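Home » Newsletter » Shop and Home » Interior doors

Getting an old slab door to close again

Thu 24 September
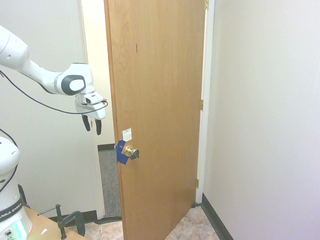 A flat wood-veneer door with a round brass knob, standing partly open.

The most common question in our inbox since the end of summer has been about interior doors. They stick in May, they rub all through the humid months, and then the heat comes on and they rattle. Most of the letters are about the same kind of door: a flat slab with a wood veneer face, a round knob, and no panels or trim to speak of. A great many houses in the Jevia neighborhood were fitted with them, and most are still in use.

These doors are worth keeping. A veneer slab in fair shape can be put right in an afternoon, and the tools are ones most people already have. A replacement means matching the hinge positions, boring for the knob and finishing the new face, and the grain never quite matches the door across the hall.

Start with the hinges

Before you plane anything, tighten the hinge screws. Open the door halfway, hold the knob, and lift gently. If the door moves up and down, the screws are loose or the holes are worn out. Work from the top hinge down and use a hand screwdriver. A power driver will strip an old hole before you feel it go.

If a screw turns and never grabs, take it out. Dip two or three wooden toothpicks in wood glue, push them into the hole, and snap them off flush. Let the glue set overnight and put the screw back in. For a hinge that carries a lot of weight, swap one of the short screws on the jamb side for a long one that reaches the framing behind it. Drill a small pilot hole first.

Readers who sent us measurements this summer were mostly certain that their doors had swollen. Of the 31 doors they wrote in about, 9 were fixed by tightening or resetting the top hinge and nothing else.

Find where it rubs

Close the door slowly and watch the gap along the top and down the latch side. It should be close to even. A gap that is wide at the top and closes up toward the bottom, or the other way around, usually points back to a hinge. A gap that is tight all the way down the latch side means the slab is too wide for the opening, at least at this time of year.

To mark the spot, slide a sheet of paper between the door and the jamb and move it along the edge. Where it catches, make a light pencil mark. Chalk rubbed on the door edge works too, and it wipes off the jamb with a damp cloth.

Planing without chipping the veneer

Veneer is thin, and the edge of a slab is where it chips. Run a strip of masking tape down both faces, right up to the corner. Set the plane for a very fine cut and work from the ends toward the middle. If you only need to lose a little, skip the plane and use a sanding block with 80-grit paper.

Stop often and hang the door again to check. It is a nuisance to keep pulling the hinge pins, but a door with too much taken off will let in light and sound all winter. Leave a gap about the thickness of a nickel.

Seal the bare wood the same day. An unsealed edge takes in moisture, and the door will be sticking again by next summer. One coat of clear finish on the edge is enough if the rest of the door is sound. Do the top and bottom edges as well while the door is down — many were never sealed in the first place.

Cleaning the face

Years of hands leave a dull patch around the knob. Wipe it with a soft cloth wrung out in warm water and a few drops of dish soap, following the grain, and dry it right away. Keep water out of the seams and away from any spot where the veneer has lifted.

Small dark marks in the face are often part of the wood. Try a little mineral spirits on a cotton swab before you decide that one is a stain. If it doesn't change, leave it alone. Sanding through a veneer face takes very little time, and there is no good repair for it.

A lifted edge can be glued down. Work a little wood glue under it with a thin blade, lay wax paper over the spot, and clamp it between two flat blocks for a day.

The knob

A round knob that wobbles is usually held by a small set screw in the neck, or by two screws through the plate on the inside. Tighten those first. If the latch is slow to spring back, take the knob off and puff dry graphite into the mechanism. Oil collects dust and will gum it up.

Be careful with polish. Many shiny gold-colored knobs are plated or have a clear lacquer over the metal, and brass polish will take that off in patches. Soap and water is safe on any of them. Solid brass that has never been lacquered can be polished as often as you like, with a piece of cardboard slipped behind the knob to protect the wood.

Salvage doors at Tidell

For anyone who does need a replacement, Tidell has taken in 330 interior doors from the Fledonetti apartments. Most are flat veneer slabs, and many still have their knobs and hinges. The price is $25 a door, cash or check. Bring the width, height and thickness of your opening, and note which side the hinges are on. Stand inside the room the door swings into when you do this, so that you and the yard are talking about the same thing.

Look down the edge of any door before you pay for it. A slight bow will usually hang fine. A twist will not, and there is no practical way to take it out.

The Najafi tool library has block planes, long clamps and a pair of door stands that hold a slab upright while you work on the edge. The stands go out for three days at a time and are usually in on weekdays.

Next issue: sash windows, cords and weights.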